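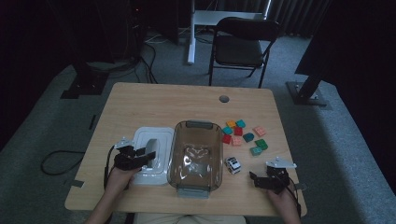

Figure 7.1 A table between uses: food container, baking dish, toy car, blocks.

October
By the Fultcombe Household Studies authors

Chapter 7: Where Things Live

Every home has one table that does the work of four. It was bought for meals. By Friday it is also a desk, a garage and a building site, and supper has to be negotiated with the current tenants.

In this chapter we look at how objects come to rest where they do, and what it takes to get them to leave. Our main source is the Grodberg survey, which asked 224 households to write down what was on their largest table at 5 p.m. Of these, 139 listed at least one toy. Two listed nothing at all, and we have our doubts about them.

Small wheeled toys are a special case. A block will stay where it is dropped, but a car has a route and will be missed. 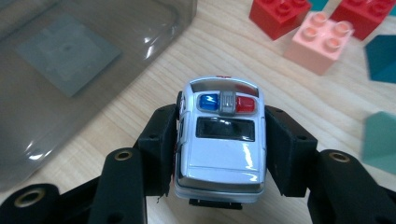
It also has no agreed home. Pots go with pots, and lids go wherever lids go, but a toy car may belong in a bin, on a shelf or in a coat pocket, depending on who is asked. The Ackermann method, covered in Section 7.3, deals with this by giving each kind of object one place and one only. It works well in homes without children.

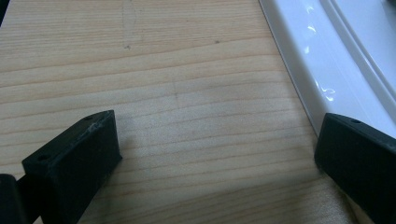 Surfaces keep records. Long after the dishes are put away, a table can tell you something about the people who use it, if you get close enough to look. Faint pencil marks on pale wood, so light they almost sink into the grain, are easy to miss from a chair. Families in the Fimov study reported up to 310 such marks, scratches and rings on a single tabletop, and were proud of very few. We return to wear and cleaning in Section 7.5. First, the lids.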